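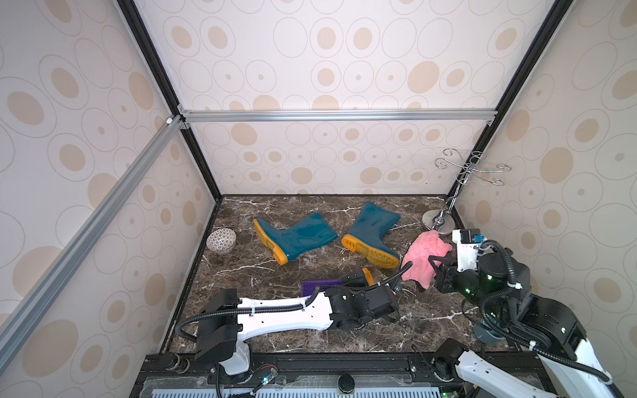 Page last changed: September

Zumcombe Community Help > Two-arm cells
Reading time: 3 minutes
Posted in September by Cundell Workshop Desk

Right arm stops with a following error while holding a towel

Our institution operates a two-arm booth for household handling tasks. The present task requires the right arm to pick up a pink terry towel and hang it on a chrome stand with curly wire hooks, which stands in the back right corner. The left arm works on the smaller articles on the floor of the booth.

The task ran without incident for 900 cycles. The right arm now halts with a following error at the wrist, usually when the towel is raised toward the hooks. The gripper stays closed after the halt and must be released by hand. The indicator lights on the joints remain green throughout, and the log gives no cause other than the position limit of 500 counts being passed. The same motion with an empty gripper completes every time.

We have replaced the towel and lowered the speed by 20 percent. Neither measure has had any effect. We should be grateful for advice on whether the wrist motor is at fault, and on whether it is safe to continue in the meantime.

Janora Technical Services

Please do not continue running until the cause is known. A following error means that the joint is not where the controller expects it to be, and raising the limit will only hide the fault.

A failing motor is possible, but I would examine two other matters first. The first is the corrugated cable at the right wrist. Where such a cable loops freely around the joint housings, it can tighten as the wrist turns and pull against the motor. With power removed and locked out, move the wrist slowly by hand through the full path and note any point at which the cable becomes tight. Check that the cable ties allow it to slide.

The second is the stand. Terry loops catch easily on curled wire. If one loop is caught before the gripper reaches its release point, the arm pulls against the whole stand - and the error appears at the wrist, as you report. Your test with an empty gripper would not show this. Repeat it with a smooth cloth of similar weight, with all persons outside the booth.

On the closed gripper: support the arm before releasing it, and keep fingers clear of the jaws.

Cieślak Lab Support

Had the same error on ours. Restarted the controller and it went away.

Zumcombe Maintenance Office

A restart clears the error and does not remove its cause. It should not be treated as a repair.

In addition to the checks given by Janora, please inspect the wrist connector for a loose pin. We advise inspection of moving cables every 4,000 cycles, and at once after any halt under load. If the smooth cloth also produces the error and the cable moves freely, the wrist motor should be removed and tested on the bench.

Contact the help desk | © Zumcombe Community Help | Back to top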